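Padance Council Chamber Voting Desk

We built the Padance for town councils and county boards that have outgrown the show of hands – and if you have ever sat through a recount at the end of a long budget meeting, you'll know why. Each desk unit seats three members and comes with its own microphones, name plates and yes, no and abstain keys.

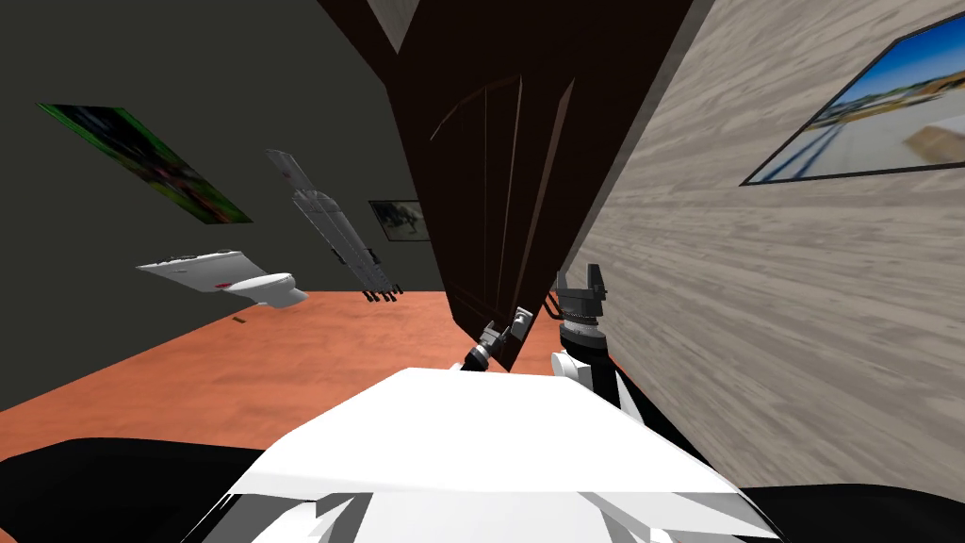 The clerk's console handles up to 31 members and prints the roll call as soon as the chair closes the vote. Units ship in 6 weeks from our Potgieter workshop, and a spare key set is tucked in with every order.

Price per unit: $900
Questions? Annatjie Buthelezi will gladly talk through your floor plan.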